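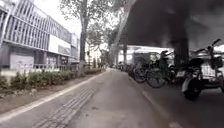
No. 70, page 9

The path beside the overpass, looking along its full length. Bicycles are parked on the right, inside the white line, and the tactile paving runs on the left near the kerb.

Junpei Furukawa walks this way to the Clisik office. He likes the low hedge and the pale louvers on the building behind it. Costel Jitaru prefers the far end, where the trees are.

Last updated: 2019-12-25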